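Home | Kitchens | Table Talk | Makers | Archive | Contact

The Bowl Lady of Plallthorpe

April 22, 2008

I went to talk to Hwa-young Cho about dishes and ended up talking about dishes for most of an afternoon, so I guess that worked out. She used to run the housewares floor at Abreu, back when Abreu still had a housewares floor, and now she picks out tableware for people who can't face doing it themselves. Rental places, new apartments, a couple of lunchrooms. She had tea going before I got my coat off.

My first question was the one everybody sends me: do the bowls have to match?

"No, and please stop," she said. "People buy the boxed set, they break two, and then they're sad about it for ten years. If you start out mismatched there's nothing to be sad about."

She's serious about this. When she was training new people at Abreu she'd give them a budget of 30 dollars and send them down to the clearance shelf, and whoever came back with a matching set had to go again. (I would have been sent back so many times. I love a set.)

What she does care about is that the colors get along. Her favorite trick is one loud color, one quiet one and one that's nearly nothing. Orange and sage green is a pair she comes back to over and over, and she'll put a whitish bowl next to them to calm things down.

"The orange does all the work," she told me. "Put it on a gray counter in February and you'll feel better. Put it on a patterned counter with a patterned wall and you'd think it would be too much, but I like it. I like a busy kitchen. My mother's was all flowers."

I asked about plastic and got a look. Then she admitted she owns plenty of it! Big light bowls are what she grabs for popcorn, for salad, for rinsing beans, and she doesn't mind them getting marked up.

"A bowl with no marks on it is a bowl you don't like," she said. "I have one that's been in every house I've lived in since college. It looks terrible. I'd run back into a fire for it."

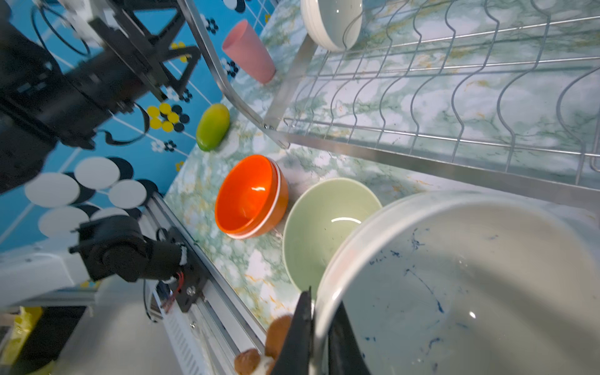 On racks, and why hers is always full

Now, I have a dishwasher and I'm not giving it up, so I was a little nervous bringing up dish racks. Hwa-young doesn't have one and doesn't want one. She dries everything on a rack, and she's got opinions about the rack the way other people have opinions about cars.

Two tiers, if you have the height. Wire, so the air gets in. Metal rails, because the coated ones she used to sell from Gekex started peeling on her at home and she took it personally. She told me the nicest one she ever sold was 200 dollars and she talked three separate customers out of buying it.

"You need 50 dollars' worth of rack," she said. "The rest is for people to look at."

And then the loading, which I had apparently been doing wrong my entire life. Plates on edge, fine, I knew that. But she stands her bowls on edge too, down in the lower tier, all leaning the same way. I've always just turned mine upside down in a heap.

"Upside down on a flat surface, the steam stays in there," she said. "Stand it up! Let it lean on something. And don't put the cups in until the bowls have a place, they just roll around and get in your way."

While she's loading, the bowls wait lined up in front of the rack. Same sizes stacked, different ones side by side. I said that sounded fussy and she said it was the opposite — she can do it while she's on the phone with her sister.

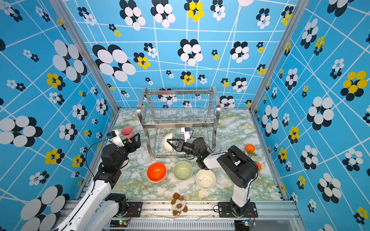

Things that don't belong on the counter

We got onto clutter, naturally. I expected a lecture and didn't get one. Fruit can stay out, she says, real or pretend. A toy can stay out if there's a kid in the house, or if there was one.

"I don't trust a bare counter," she said. "I walk in and think, where do you people eat?"

Her one rule is that whatever sits out can't be between you and the sink. She moves it over, she doesn't put it away. That took me 5 minutes to try when I got home, and I have to say, shoving the oranges over to the side did help. My husband asked where the toaster went. It went to the side too.

Before I left I asked what she'd buy if she had to start over with an empty cupboard. She'd been looking at the Jandico catalog and had a few corners folded down, but she shut it and thought for a while.

"Two bowls the same, so they stack," she said. "Then one I like. Then I'd wait and see who comes to dinner."

Recent in Table Talk

Cups without saucers: a reader argument
What to do with one good plate
Plallthorpe kitchen sale, what we brought home
Small sinks, big pots
Ask us about drawer liners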